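We use cookies to keep course pages working and to count visits. Accept | Manage settings

Unit 4: Comparing cameras and controllers for a sidewalk robot

Last updated: April 4, 2020

Read these notes before the lab. They cover how we compare two camera setups and two controllers on the delivery base, and what I think you may fairly claim afterward. My view is that most comparisons of this sort claim too much, including several that past classes have turned in.

The setups

The Foditeo is a single forward camera with a wide lens. The Warkier is a stereo pair with a narrower view. Both feed the same base, and both can be run with either controller: Fahmy, which plans a path and then follows it, or Flarkton, which picks a steering command straight from the current view. That makes 4 combinations, and you will run all of them. Don't drop one halfway through on the grounds that it is "obviously worse." I have read that phrase in too many lab reports, and the numbers attached to it were usually thin.

Everything in this unit happens in the simulator. The street map is the downtown block, and the base starts on the sidewalk. Each combination gets 1,000 training runs and then a separate test set, and the test set is the only thing you report.

What the simulator is good for

It lets you repeat a run exactly. Same start, same light, same route, different camera. On a real street you can't have that, and a change in the weather can easily pass for a change in the controller. If you take one thing from the simulator, take this.

It is also good at the dull problems that break a vision system. Shadow edges are the main one. A hard diagonal line between sunlit and shaded pavement can look a lot like a curb to a controller that leans on brightness. Glass is another. A building front that mirrors the street gives you a second street, a little dimmer, and a stereo pair may report depth behind the glass that isn't there to drive on. 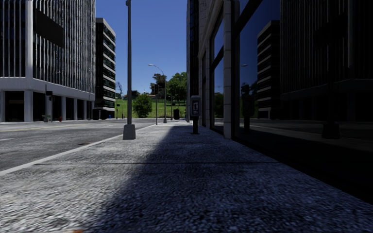
The usual mistake is to average over all of this. A student reports that Flarkton finished more routes than Fahmy and stops there. Finished more routes where? If the gap comes entirely from routes in open sun, you have learned something about open sun. Split your results by lighting and by whether the route passes glass, and show the split even when it spoils the headline. A small result that holds up gets a better grade from me than a big one that falls over when I ask a second question.

What it is not good for

Simulated shadows are clean. Simulated glass has no fingerprints, no posters and no rain on it unless somebody modeled them. I don't believe any camera ranking from this unit will carry over to a real sidewalk without more work, and the handbook's chart showing that it does comes from one route. One route is an anecdote with axes.

Be careful with reaction times too. The simulator waits for the controller to finish thinking before it moves the world along, which flatters whichever one is slower. There is a setting to turn this off. Turn it off for the test set and write down that you did.

Running the comparison

Use 3 random seeds per combination. If the ranking changes between seeds, say so and don't pick the seed you like.

Keep the camera height fixed. The Foditeo mount sits higher by default, and a higher camera sees past street furniture that the lower one doesn't. Left alone, you would be comparing mounts.

Log every stop, including the ones where the base decides to move again by itself. Fahmy pauses often when it replans — some of those pauses are sensible and some are just dithering, and you'll have to watch the replays to tell which.

Your write-up is limited to 2,000 words and is due in May. Put the failed runs in the body of the report, with stills from the replay, and leave the setup tables for the appendix.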